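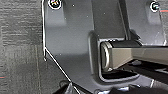

Figure 7-1. Gripper housing and metal bar, wrist camera view, over carpet.

7. Household tasks: what the Puveck can do and how to set it up

Read this section before you give the arm its first chore. Sections 5 and 6 (mounting and calibration) must be finished. If the status lamp still blinks, go back to 6.4.

7.1 What to expect

Many customers ask us if the machine can do the housework already. The short answer is: some of it, slowly, with a person in the home. It can pick up small light objects from a floor or table and put them into an open container. It can move an open container a short distance. It cannot fold a bed sheet, and it does not wash dishes in a way that we would accept in our own kitchens.

The table of tasks below was agreed by Annick Sutherland and Mohit Pandey after the trials in the Firkport apartment, and it applies to software 2 and later.

Ready for daily use:
Small objects from floor to box
Small objects from table to box
Moving an empty open box

Works sometimes, stay in the room:
Socks and small towels
Closing a drawer
Turning a box to face the other way

Not supported:
Glass, knives, food, medicine
Folding of any kind
Anything on a shelf above the shoulder joint
Anything that belongs to a pet while the pet is at home

NOTE: "Ready for daily use" means that the arm can be left to complete the task with a person in the home. It does not mean that every object will be in the box at the end.

7.2 Preparing the floor

1. Vacuum the area. Loose threads and hair are sometimes reported as objects, and the arm will try to pick them again and again until the retry limit is reached.
2. Remove power cords, headphones and shoelaces.
3. On carpet, press the base plate down firmly with both hands and check the level indicator. Thick carpet needs the wide feet (sold separately).
4. Switch on the ceiling light and close the curtains if the sun falls directly on the floor.
5. Set the floor type in the menu: Home > Surface > Carpet or Hard. For a rug on a hard floor, choose Carpet and keep the working zone inside the rug.

Low pile carpet in one color gives the best results. Patterned carpet is possible but you should run the surface learning twice, once in the evening.

CAUTION: Keep hands, feet and hair out of the working zone while the status lamp is green. The gripper does not feel a light touch.

7.3 Placing the container

1. Choose a container with an open top and straight walls. Soft bags fall closed when the gripper comes near.
2. Put it inside the working zone, at least 200 mm from the base.
3. Open Home > Container > Teach.
4. Move the arm by hand until the open side of the container is completely in the wrist camera view. Hold it still until you hear two tones.
5. Press Save. Do not move the container after this step.

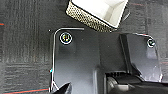 If the container is standing at an angle, you do not need to make it straight. The arm will follow the angle it has learned, up to the limit shown in the menu. More important is that the inside can be seen well. Light inner walls are easier than dark ones. With a dark container you may put a sheet of white paper on the bottom and teach it again.

NOTE: When the container has been pushed by a person or by the arm itself, error 443 appears (container not found). Repeat steps 3 to 5. It is not necessary to restart.

7.4 First chore

1. Put one light object on the floor, for example a wooden toy block. The object must weigh less than 400 g.
2. Select Home > Tasks > Floor to box.
3. Press Start and go behind the line of the working zone.
4. Watch the first pick until the end. If the fingers close beside the object, press Pause and repeat the calibration in 6.2.
5. Add more objects only after the first one is in the box.

The first pick of the day is slower than the others. Please do not help the arm by pushing the object toward it, this makes the position wrong and it must begin its search again.

CAUTION: If the gripper holds something it should not hold, press Pause first, then Release. Never pull the object out of closed fingers.

7.5 Is it faster than doing it by hand?

No. Necati Türkmen, who wrote the grasp software, cleared the same floor by hand before the arm had finished looking at it. The benefit is for people who cannot bend down easily, or who are busy in the next room. Jean Moffat used the arm through one winter after a hip operation and asked for a quieter motor and a longer arm. The quieter motor is planned for November. A longer arm is not planned.

For laundry and dishes, please do not buy the Puveck with the idea that an update will bring them. We are working on small towels. When a task moves up in the table of 7.1, the change will be listed in the release notes.

7.6 After use

1. Press Park and wait until the arm has stopped.
2. Wipe the housing with a dry cloth. Do not use spray.
3. Check the fingers and the openings for threads, and take them out with tweezers while the power is off.
4. Empty the container and put it back in the taught position.

Section revised September 4, 2020, T. Halonen. Continue with section 8, Error codes.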